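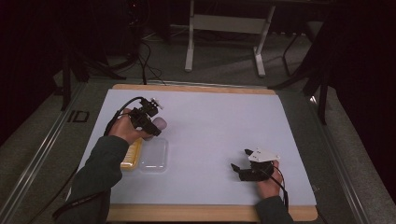 Small Things on the Big Table: Notes From the Sorting Corner

Dear members and friends of the Flarnholm Reuse Room,

Adeel Khattak asked me to write this part of the newsletter, because I am at the sorting corner most often this spring. English is my third language, so I ask for your patience with my sentences.

As many of you know, the room received a large donation in February. It came from the old craft store on Prosser Street, which closed after 22 years. The big pieces were easy. The shelves went to the school, the two cutting tables stayed with us, and the fabric was gone in one weekend. What remained were the small things, in bags and shoe boxes, all mixed together. We have now sorted 1,182 of them. I know the number because we must write it in the donation book, and the book is very strict.

How we set up the table

We work on a light wooden board with a white sheet over it. I was against the sheet at first. I thought it would slide, and that we would spend the day pulling it straight. But small things are much easier to find on white. A pale bead on brown wood disappears for my eyes, and a dark button on the gray floor is lost until somebody steps on it. With the sheet, I see most things at once.

The exception is clear plastic. A transparent container on a white sheet is almost not there, you see only a thin line and a little shine. I have put my elbow on one more than once. Please take the clear containers in your hand before you decide that the table is finished.

The board is low, so you sit to work. If this is hard for your knees, tell Adeel and he will bring the higher table from the back.

What goes where

We have three groups now. Before we had seven, and it was too much, people stood with a thing in the hand and could not decide.

Soft and round. Here belong foam pieces, small balls, pompoms, stuffing and everything that gives a little when you press it. The pink and lavender ones are the most wanted. The kindergarten on Eris Lane takes as many as we can give, but only the bigger sizes, please.

Hard with a shape. Blocks, little trays, lids, molds, anything with ridges or corners. Some of these we cannot name. There is a yellow one with parallel ridges that has been on the table for many days of discussion. One member says it is a tray for soap, another says it is from a building set. For me it is a very good thing for rolling patterns into clay. If you know the correct answer, please write it on the paper by the door.

Containers. Clear ones first, colored ones second. We keep these for ourselves, to hold the other two groups. A container without a lid is still welcome. A container with a crack is not, even a small crack, it will open more with time.

A few requests

Please put one thing down before you pick up the next. When we hurry, the soft things fall in the hard box and the work must be done two times.

Please do not wash anything at the table. The sink is in the hall, and the towels there are clean on the first of each month. Foam must dry overnight before it goes in a bag. We lost one full bag of it in March to a bad smell, and I was sad about this for longer than I want to say.

Roll up your sleeves, or wear narrow ones. Wide sleeves sweep the beads to the floor.

If you find something which looks valuable, it goes in the Furnen tin on the window shelf — not in your pocket "for safety." So far we have one silver thimble, a brooch without its pin and a key that opens nothing in this building.

What we still need

Paper labels that can be removed without leaving glue. Shoe boxes with their lids. A second lamp for the left side of the table, where it gets dark after four o'clock. And more hands, of course. You don't need to have experience. Most people learn the groups in ten minutes and then have strong opinions about them.

The next give-away

The sorted things will be given away on 29th April, in the front room, from ten in the morning until two. Each family may fill one bag. Teachers may fill more, but please write to Adeel before, so he can put the boxes to the side for you. Children are welcome to choose for themselves — we will put the boxes on the low benches so that they can reach. Bring your own bag if you have one.

After this we begin with the ribbons. There are 3 crates of them and they are all in knots. I have already told Adeel that I will do one crate, and that somebody else must do the others.

With warm greetings from the sorting corner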